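Suklow house clearance fund – progress report to Brimovis
04/04/2023

Well, we're properly under way! The Doston house is 36 boxes down and the upstairs is nearly finished, so I'm feeling a lot cheerier than when I last wrote to you in October.

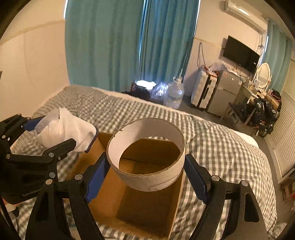
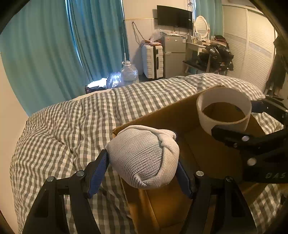

Bedrooms have been the slow bit. All the little odds and ends that belong nowhere go into one open box on the bed, and we sort them again at the Vanhove store. It's a real mixture – a bundle of white knitted stuff with a navy edge next to a big white ring like the middle of a roll of tape – and I've stopped trying to match things up as we go (it was costing us whole afternoons). Knitted things get washed and passed on, card goes for recycling.

Money-wise we've spent £82 on boxes and van fuel out of the £200, and I don't expect to need the rest before the kitchen. That leaves 7 cupboards, the loft and the shed. Could you let me know if the shed counts under the grant? The form only says "rooms".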